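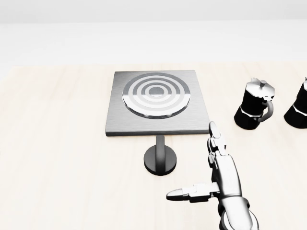

Square electric hot plate on its pedestal, ring burner on top.

Ticket 3746
Subject: Breaker trips when kitchen counter outlets are in use
Product: Heltov energy monitor, Jevik app
Status: Open, waiting on customer (disputed)

Opening message

The counter circuit in my kitchen has tripped 4 times since I put the Heltov monitor in the panel. Before that, never. The Jevik app shows the circuit at "normal load" every time, including the minute it trips. I would like to know what normal means to whoever wrote that.

Already done before writing in, so please don't send me the list again:
- restarted the monitor
- reinstalled the app
- checked that the clamp is on the right wire and facing the right way
- read the help page, both versions, which disagree with each other about the arrow on the clamp

Reply from support

Thanks for reaching out. Trips on a kitchen circuit are nearly always caused by heating appliances sharing one breaker. Please unplug everything on that circuit, plug items back in one at a time, and note the reading in the app after each. Our monitor only measures current and can't cause a breaker to trip.

Customer update

I've heard "can't" from a lot of companies. Fine, I did it anyway.

Nothing plugged in: app shows zero. Held for an hour.
Toaster: reading jumps, settles, looks believable.
Kettle alone: same.
Toaster and kettle together: no trip. Reading went up by less than the kettle showed on its own. Explain that one.
Coffee maker alone: app showed nothing for 50 seconds, then the right sort of number all at once.

So either my coffee maker runs on good wishes or the app is slow. If it's slow, "normal load" at the moment of a trip means nothing, and your first reply leaned on that reading.

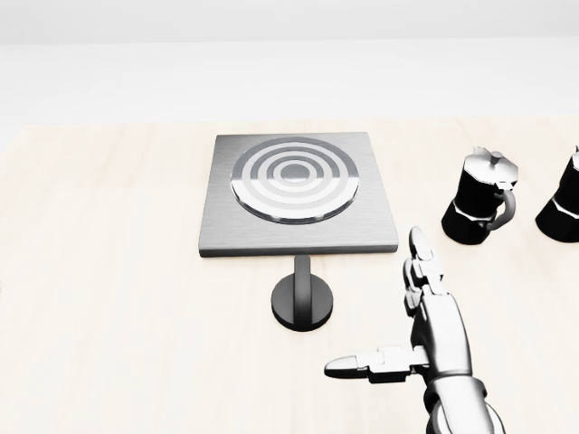 Shufen Wan

Second update, March. I borrowed a Siltamari plug-in meter from my brother-in-law and ran it next to yours. The Siltamari moves as soon as I press the switch. The Jevik app follows whenever it feels like it. I put both in a spreadsheet, attached. Column C is yours.

The breaker tripped again at 7:10 in the morning with the toaster and coffee maker on. The app's history for that minute is a flat line. It doesn't show a spike or a gap, just a line somebody's software drew between two points.

Reply from support

Thank you for the detailed log. We've passed it to the Wei firmware team. Some users see delayed readings when the monitor's Wi-Fi signal is weak, as data is then sent in batches. Could you move your router closer to the panel and test again? We also recommend having an electrician look at the breaker, which may be worn.

Customer update

The router is in the next room, but I moved it. Delay is shorter, still there. The two-appliance total is still wrong, and I don't see how Wi-Fi changes addition.

The electrician came. She said the breaker is old, it was warm to the touch, and it trips below its rating. She replaced it. No trips since, though I've had quiet weeks before and I'm not ready to call it fixed. She also found a neutral screw in the panel that wanted tightening. She wouldn't say if it was disturbed when the monitor went in or had been that way for years, and neither will I, but I notice the timing.

What I still want:
1. A straight answer on how often the app gets a reading when the signal is good.
2. "Normal load" taken off the screen when there's no fresh data behind it.
3. The two help pages made to agree about the arrow.

Reply from support

We're glad the trips have stopped! We'll mark this ticket as solved. Item 1 depends on several factors. Items 2 and 3 have been shared as feedback.

Customer update

Please reopen. "Depends on several factors" isn't a number. I've had the same reply on another ticket, word for word.

Reopened by support. Next reply expected within 5 business days.

Last updated: March, 4:50 p.m.

Related tickets
App history shows flat line during outage
Clamp arrow direction, old and new panels
Two appliances, total reads low
Monitor offline after router change

Contact support | Copyright Heltov | Back to top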